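Pinza Nultetti de dos dedos con almohadillas de malla

Ficha y prueba de Leen Khasawneh
Actualizado: 7 de septiembre de 2022

Precio: 243 € la pinza, con un juego de almohadillas puesto
Almohadillas de repuesto: 23 € el par
En el paquete: pinza, cable, soporte para cámara de muñeca, tornillería y una hoja de montaje bastante escueta
Garantía: 6 meses en el mecanismo, las almohadillas no entran

Os cuento cómo nos ha ido, que ya sois unos cuantos los que me habéis escrito preguntando si vale la pena cambiar la Luvureck de toda la vida por esta. Yo llevaba con la Luvureck desde diciembre y le tengo cariño, pero con las cosas blandas me sacaba de quicio: o apretaba de más y me deformaba la pieza, o se le escurría en cuanto el brazo giraba un poco. Así que pedí la Nultetti, la monté con Severyn Marchuk una mañana (él atornilla, yo leo la hoja en voz alta y me equivoco de paso) y nos pusimos a agarrar todo lo que había por el taller.

Lo primero, el montaje. La brida encaja en nuestros brazos sin adaptador, cosa que agradecí muchísimo, y el conector sale por un lado, así que el cable no estorba al doblar la muñeca. Eso sí, el tornillo de abajo está en un sitio imposible y necesitáis una llave allen corta. ¡Corta de verdad! La que viene en la bolsita no cabe.

Con telas y peluches empezamos suave, a velocidad baja y con la fuerza en el segundo escalón.
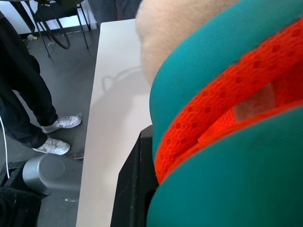
En blando es donde más he notado la diferencia con la Luvureck. El cierre es progresivo y puedes ir bajando la fuerza hasta un punto en el que casi parece que no hace nada, y aun así sujeta. Para mi gusto el primer escalón se queda corto en cuanto la pieza pesa un poco, y del segundo al tercero hay un salto que no entiendo. Banafsheh Esfahani lo solucionó metiendo un valor intermedio desde el controlador, pero hay que hacerlo a mano en cada arranque porque no se guarda. Ya he escrito a Nultetti para quejarme y me han dicho que lo miran.

Otra cosa: la cámara de muñeca. El soporte que traen la deja muy pegada a los dedos, y cuando el objeto es grande te come medio encuadre. Si entrenáis con esas imágenes pensadlo bien antes de fijarla. Nosotros probamos también el soporte alargado de Danladi, que la sube un poco, y se ve más mesa pero vibra. Me quedé con el original. Asger Kvaran prefiere el otro y no hay manera de ponernos de acuerdo, así que cada brazo lleva el suyo.

Luego pasamos a lo rígido, que era lo que más miedo me daba, sobre todo el plástico liso. Aquí la forma importa más que la fuerza: si entras bien por el borde, agarra; si entras por la pared curva, tienes que corregir el ángulo dos o tres veces y se pierde un montón de tiempo. Mi consejo es que bajéis la velocidad de aproximación y que cerréis en dos pasos, un toque primero y el cierre de verdad después.
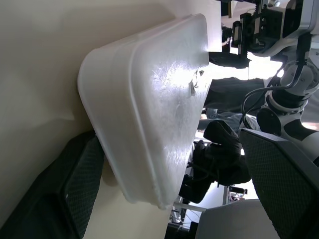

Las dos almohadillas de malla, una a cada lado de la cubeta de plástico blanco.

El dibujo en rombos de las almohadillas me gusta, aunque atrapa pelusa que da gusto. Un cepillo de dientes viejo y un trapo húmedo y listo. No uséis alcohol, que el fabricante avisa en la hoja de que reseca el material. Las nuestras llevan 281 ciclos de cierre contados por el controlador, o sea nada, de modo que sobre el desgaste todavía no puedo deciros gran cosa. Jhosep Montoya tiene otra unidad trabajando más horas que la mía y le he pedido que me avise cuando cambie el primer par.

Lo que me gusta: el cierre suave, lo fácil que es cambiar los dedos (dos tornillos y fuera) y que hace poquísimo ruido.

Lo que no me gusta: el salto entre escalones, el dichoso tornillo de abajo y que los repuestos se vendan por pares cuando siempre se estropea antes una almohadilla que la otra.

¿Y la Amona, que también me la pedís? Solo la he tenido prestada una tarde. Abre más y para cajas anchas me pareció más cómoda, pero los dedos son lisos y con tela no me convenció. Si hacéis sobre todo cajas, preguntadme por ella antes de comprar esta. Para un poco de todo, yo me quedo con la Nultetti.

Compatible con: los mismos controladores que la Luvureck, con la versión de software al día
Se envía montada, con los dedos sin apretar del todo. Repasad los tornillos antes del primer cierre.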